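Search this site Search Go

Bultton opens new timber finishing room in Ikeda Yard

January 2018

Bultton is delighted to announce the opening of its new timber finishing room at Ikeda Yard, next door to the sawmill and open to trade and home customers alike. The room gives the company 300 square metres of extra space for sanding, oiling and waxing table tops, shelves and worktops, and it means that a board can now be cut, dried, planed and finished on one site!

Until now, finishing was done in a corner of the main shed, between deliveries, with the doors shut against the sawdust. The new room has its own air filters, north-facing windows along one side and racks where tops can cure flat for seven days before they go out. Customers are welcome to come in and see their own piece at any stage — just ring the office first so that someone can find you a pair of ear defenders.
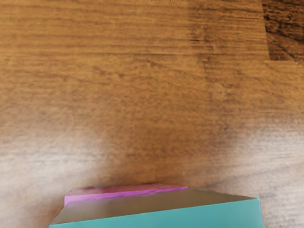

Choosing a colour is the part most people enjoy, and the finishing room has a long bench set aside for it. Bultton will be stocking the full Flumetti range of oils and waxes, with 10 shades always on show and small pots to take home. The bench also helps with the question we hear most, which is how far apart two woods can be before they look odd together. A honey-orange top with straight grain running across it can sit very happily against a deep chocolate brown one, even where the darker grain swirls off at a slant, and we would encourage anyone to try a bold pairing before settling for a close match.

The opening also marks the start of the Zustano range, our first set of ready-made table tops. There are seven sizes, each sold oiled or bare, and the first 2000 tops have been cut from timber already drying in the yard. Legs and fixings can be ordered at the same time. Offcuts from the range will go into the bargain bins by the gate, where they tend to vanish quickly, so come early if you are after chopping boards or small shelves.

Trade customers with an account can book finishing by the board or by the batch. Price lists and sample pots are available from the Bultton yard office.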